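Participants wanted — remote arm demonstrations, paid sessions

Kano project, Mirkusby site and from home
Posted November 9, 2019
Contact: Shalini Kashyap

Quick version first as I know most people won't scroll. We need people to drive a simulated robot arm through short jobs, over and over, so the learning side of the project has something decent to copy from. Paid per session. No experience wanted in particular. You need hands, patience and a reasonable internet connection if you're doing it from home.

Longer version follows. Please read it before emailing, esp. the bit on who can't take part.

What it is

Kano is a two-year project on teaching arms by showing them. A person does the task with a hand controller, the arm on screen follows, everything gets logged: joint positions, gripper open or shut, where the objects went. Later a programme is trained on the logs and has a go by itself. Some of the tasks are then repeated on the real arm at Mirkusby, where a person takes hold of the arm and moves it through the job directly. You may be asked if you want to do both. Saying no is fine and doesn't affect the remote sessions.

We ran a first round in April with 104 people. Learned a lot, mostly that our instructions were too long and the practice task was harder than the real one. Both fixed. Round two is bigger and the tasks are fiddlier — holding thin things, setting flat things down, picking up after a miss.

What you'd be doing

You sit at a desk. One controller in your main hand, keyboard under the other. The view is from high up, looking down over the floor, and you can swing it round with the arrow keys if the arm gets in your way (it will). The arm you drive is the dark one on the mat. The pale ones on the black pedestals don't belong to your task, leave them be.
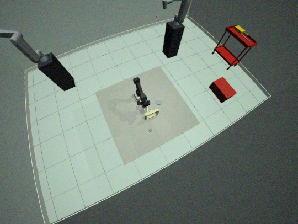
Task view, yellow frame on the mat. Red cart and red box to the right are outside the work area.

Each go is called an episode. You get a written instruction at the top of the screen, you do it, you press the space bar to finish. If you make a mess of it press R and it resets. If you make a mess of it and then rescue it, please DON'T press R, carry on and finish. We want the rescues. In round one people kept wiping them because they thought they looked bad, and we ended up with a set of very tidy logs and a trained arm that had no clue what to do after a slip.

Other things we've found matter:

Move at a steady pace. Fast is not better, you're not paid by the episode.
Pause before closing the gripper. Half a second will do.
Don't wiggle to test the controller in the middle of an episode. Do it before you press start.
Swap approach now and then. If you always come in from the left the arm only ever learns left.
Shadows help. Most people end up judging height by the shadow on the mat, and we suggest you try it from the start.

There is no force feedback on the home controllers so you won't feel contact. Odd for the first ten minutes, then people stop noticing. The arm at Mirkusby is the other way round, you feel its weight, and it takes a bit of effort to keep it smooth. Sleeves rolled up, no dangling lanyards please.

Sessions and pay

A remote session is 100 minutes including the break. Break is paid and you do have to take it, the software locks you out.
First session is practice plus a short set of scored episodes. Practice is paid the same as the rest.
Most people will be offered four sessions. Some will be offered more, depending on how the task list fills up.
Pay is 27 pounds a session, remote or on site, by bank transfer at the end of the month. On site sessions also get travel refunded up to 15 pounds, keep your ticket.
If our server falls over in the middle of a session you're paid for the full session. It fell over a fair bit in April. Should be better now.

You can stop at any point, in a session or between sessions, and you're paid for sessions started. No need to give a reason.

Who we're after

Aged 18 or over.
Able to read short instructions in English on screen.
Comfortable using one hand on a controller for stretches of 20 minutes or so with gaps. Left handers very welcome, we were badly short of them last time.
Normal or corrected vision. Colour blindness is fine but tell us, there's a second colour set for the objects.
For home sessions: a laptop or desktop less than six or seven years old, wired connection if at all possible, and a table that doesn't wobble. Tablets won't work.

We would particulary like to hear from people who do careful work with their hands for a living or for fun. Sewing, joinery, dentistry, model railways, cake decorating, whatever it is. Also people who think they are clumsy. Both are useful and we don't tell the software which is which.

Gamers: yes, apply, but the controls won't feel like a game and the arm is slower than you'd like. A few found that maddening.

Who can't take part this time

Anyone who did round one with us. Sorry. There's a follow-up being planned for you, Shalini will write separately.
Anyone employed at Anghel, who supply the controllers, or living with somebody who is.
Anyone with a wrist, elbow or shoulder injury being treated at the moment. For the on site part only: anyone with a pacemaker or other implanted device. The remote part is open to you.

If you get motion sick from screens have a word with us first. The view only moves when you move it, and there's no headset, but the swinging round bothers some people.

What we keep

Arm movements, controller movements, key presses, time stamps, and your answers to a one-page form on hand use and experience. No sound and no webcam in the remote sessions. Your name is held apart from the logs, and the logs carry a number only. You can ask for your logs to be removed up to the date training starts, we'll email that date to everybody. After that they can't be pulled out of the trained programme, though we can still delete the originals.

The logs will be shared with other research groups, numbers only. If you're not happy with the sharing part please don't sign up, we can't run it two ways.

On site sessions are held in the ground floor lab at Mirkusby. Step-free from the car park side. One of us is in the room the whole time with a hand on the stop button, and you'll have one too. Shakuntala Goel runs those and will go through the safety sheet with you before anything is switched on. Reckon on fifteen minutes for that, paid.

Numbers and places

We have 270 places for remote and far fewer for on site. First come first served, with some juggling so we don't end up with all right-handed students. If you're put on the waiting list that's the juggling, nothing to do with you. People do drop out and we go down the list in order.

Controllers are posted out from our Korham office in a padded box with a return label. Please keep the box!! We lost a good few last time to people sending them back in envelopes.

How to apply

Email Shalini Kashyap at the project address with KANO ROUND TWO in the subject line and the following in the body. No CV.

Your name and a phone number
Which hand you'd use
Remote only, on site only, or both
What sort of computer, if remote
Times you can't do
Anything you'd like us to sort out for you — bigger text, a different chair, longer breaks, a sign language interpreter on site

You'll get a reply either way. Takes us a few days, longer if you send a phone photo of the answers instead of typing them. If you get a place there's a consent form to read and sign, and then a link to pick your slots. Slots go from early morning to ten at night, evenings fill first.

Groups are ok. If a few of you from a club or workplace want to do it, apply one by one but mention each other and we'll try to put the slots together. Everyone still does their own episodes on their own controller.

Also going: one part-time post

Same project, seperate thing. We need a session helper for the remote side, 16 hours a week, six months, mostly afternoons and evenings. You'd be on chat while people are doing sessions, getting them unstuck, checking that logs have landed, packing controllers at Korham two mornings a week. Some dull spreadsheet work. Would suit someone who is calm on the phone and can explain a thing three different ways. Training given, and you'd do a good number of episodes yourself so you know what people are moaning about.

No degree needed. For this one do send a CV, one page, plus a few lines on why. Mark it HELPER so it doesn't end up in the participant pile. Questions on the post to Shakuntala Goel, questions on taking part to Shalini. Office is room 481 at Korham if you want to drop in and try the controller first, best before lunch.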